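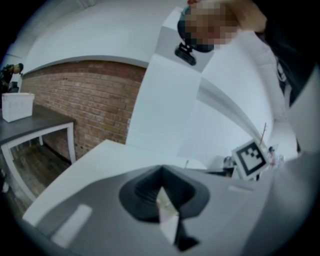 The small square table is the one I'd keep, and I'd keep it on the open floor and move the long-term storage somewhere else. I've been going back and forth on this since the thread started in December. The dark gray table with the white legs can stay where it is, in front of the brick wall. It goes well with the brick, and the white legs pick up the white pillar next to it. What I would not do is push the square one up against the wall to match. We would lose the use of one side of it, and the gray table already gives us a surface there.

Replying to the earlier message point by point, with the parts I'm not answering trimmed.

> Sent to urkstead-rooms on January 28, 2022
>
> Before we spend anything on the Gostinus room I would like to
> settle the tables. The Gidov catalog has a long bench-style
> table with a shelf underneath. It would replace everything
> we have and seat 8.

The room doesn't need to seat that many. The big meetings are in the front room and will stay there. People come to the Gostinus room to do a job with their hands, drink something and go. A bench that long would also have to come up the stairs in one piece, and I measured the turn on the landing before the holidays. It won't go.

> The balance in the room fund is $261. The long table would
> use all of it and we would have to ask for the delivery.

That settles it for me. I would rather spend part of it on storage boxes with lids and a decent desk lamp, and leave the remainder alone.

> Whatever we choose, things get left on the gray table. It
> turns into a shelf. Last month I cleared it twice and it was
> full again both times.

Agreed, and I'm one of the people who does it. A box helps, as long as it's one box and it lives on the corner. Once a second one shows up beside it, the table is gone.

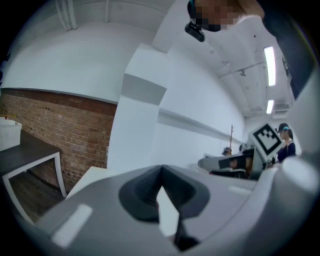 White plastic box on the near corner of the gray table, brick wall behind.

The kind in the photo is fine for this. You can see when something is poking up over the rim, like the yellow thing there, and deal with it. I looked at the Portela boxes too. They're deeper and they stack, and I think that's the wrong feature for this room. Deep boxes are for the closet. If we buy any, buy 2, label them on the short side, and put them in there.

> The light is poor on the brick side. Could the tables be
> swapped so that the one people work at is under the ceiling
> fixtures?

I don't find it poor during the day. The fluorescent lights do the job for sorting and packing. For sewing or anything small I'd want the lamp, wherever the table is, so moving the furniture doesn't save us buying one. A clamp lamp would fit the gray top without taking up much of it. Please don't order one with a heavy round base.

> Last thing, drinks. Do we allow them on the work tables or
> not? I have had the question from both sides.

I'd say yes on the square white table and no on the gray one. The white top wipes clean with a damp cloth and a spill shows right away. On the dark top you don't notice a ring until it has dried. One mug on an otherwise bare table is no trouble to anyone, with or without a straw in it. It's the cups left beside paper that cause the complaints. Mugs go back to the kitchen when you leave, including the ones that were there when you came in.

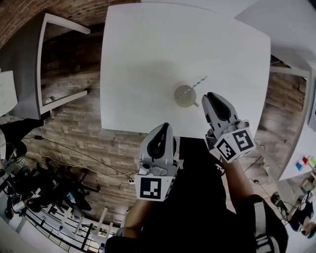

WHAT I'M PROPOSING

- Keep the tables we have. No bench.
- Gray table stays by the brick wall. One box on the corner, nothing else left on it overnight.
- Square table stays out on the floor where you can get at every side.
- Drinks on the square table only.
- Buy 2 lidded boxes for the closet and a clamp lamp. I can pick them up if someone sends me the closet shelf depth.
- Loose paper goes in the tray by the door. If it has been in the tray a month it gets recycled.

I'd also like felt pads on the table feet before anyone drags anything again. The plank floor looks all right to me so far, but the pads cost very little and I have most of a pack at home that would do both tables.

If you disagree about the bench, please say so on the list and don't write to me directly, so we have it in one place. I can do the pads and the closet next time I'm in. The lamp can wait until we've agreed.

2 replies | 8 views

List home | Archive | Previous in thread | Next in thread | Subscribe | Search

Urkstead rooms list | Contact the list owner | Back to top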